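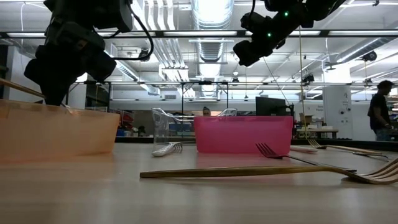
**What is Kustau?**

Kustau is a collection of handwritten household recipes, typed up word for word and saved as plain text, along with notes on who wrote them and what the odd measures mean.

It began with a shoebox of cards that Ginette Cormier was given by her aunt, and it has grown a good deal since then – mostly through neighbours turning up with a notebook and saying it probably isn't of any interest. It always is! Please do have a wander through the folders before you download the lot.

## What's in the folders

- `cards/` – one file per recipe, spelling left exactly as written
- `people/` – short notes on the writers, where the family agreed to it
- `measures/` – our running list of cups, knobs, glasses and "enough"
- `doubtful/` – 14 recipes with a word or a line we can't read

Each recipe file starts with the same few lines:

```
title: Plum cake, the damp one
notebook: Després
page: 19
typed_by: Lise Lévesque
checked_by: Pao-chu Kao
```

The `page` number is the one the writer gave it, if she gave it one. The Després notebook skips from 4 to 7 and we have left it that way, so please don't send us a correction (three kind people already have).

## Typing up a recipe

Type what you see, crossings-out included, and put them between tildes. If a word beats you, write `[?]` and carry on. A second person then reads your file against the card, and up to 2 rounds of changes are normal, so don't be disheartened if yours comes back.

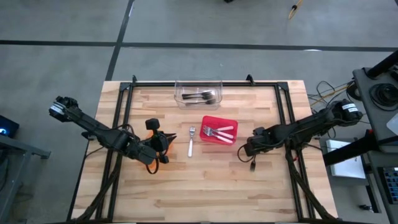
*Clear container with two metal utensils, and a red one further forward on the table.*

## Known gaps

Oven temperatures are very patchy. Older writers put "a good oven" and left it there, and we haven't tried to turn that into degrees. Soups are thin on the ground, while jam is frankly out of hand. Raghda Daher is working through the Irko notebooks, which are mostly bread, and hopes to add them in December.

## Using the recipes

Cook from them, print them, change them as you like. If you publish any, please name the notebook – the families do enjoy seeing it. Questions about permissions go to Chantal Marchand, and spelling queries can go in the issues list under `reading`.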